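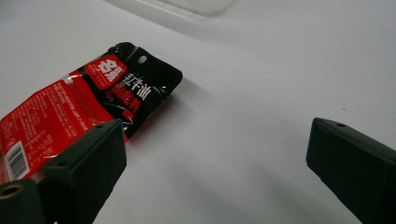
In praise of staying put for a week

By Amber Timmermans
December 15, 2023

My cousin rang me in the autumn to ask for help with her holiday plans, and by the time she had finished reading them out I needed a sit down. Nine towns in twelve days, with a hire car, two ferries and an early flight home. She wanted to know if I could see any gaps. I said I couldn't, and that was what worried me!

I used to travel just like that. I once kept a list of 100 places to see before I turned forty, and I went at it the way other people go at the ironing. I can tell you I have been to most of them. What I can't tell you is much about any of them, apart from which had a decent station café and which one gave me a cold.

What changed my mind was Plallmont, a small hill town with a river at the bottom and a great many steps in between. I went there one March with my old friend Evelien Hendriks, meaning to stop for two nights on the way to somewhere grander. The road over the top was closed by snow, the man at the Vuver bus office shrugged very kindly at us, and we ended up staying eight days in a pair of rooms above a shoe mender's.

The first two days we did the sights, such as they are. There is a tower (199 steps, a bit slippery) and a museum of clocks, of which perhaps a third were going. By the third morning we had run out, and I remember Evelien standing at the window in her coat, saying, "Well, now what?"

Now what was the best part. We found out that the bakery did its cheese loaf only after eleven. We learned to take the back lane in the afternoon, when the sun came round to it. Fermín Maldonado, who had the rooms next to ours and was supposed to be finishing a book, taught us a card game I have since failed to explain to anyone else, and he showed us the path along the river to the old washing place, where you could sit out of the wind with your lunch and see hardly a soul. It isn't on the town map. I looked.

I know what people will say, because Ottar Forsberg has said it to me over dinner more than once. Holidays are short, fares are dear, and if you have gone all that way you may as well see the lot. He and his wife drove 2,552 kilometres last summer and loved every one of them, and I would never try to talk them out of it. Some people rest by moving. There are also those who will only get one chance at a far-off country in their lives, and I wouldn't dream of telling them to spend it in one village watching the bread come out.

But I do think most of us plan out of fear of missing something, and the brochures are glad to help us along. The one on my kitchen table, from Meijer, promises seven cities in eight days, with "time at leisure" in Brellbridge, which comes to an hour and a half including lunch. I have been to Brellbridge. You'd need that long to find the way out of the car park.

My cousin has crossed out five of her towns, by the way, and is wavering over a sixth. I've told her to leave the ferries in if she likes ferries.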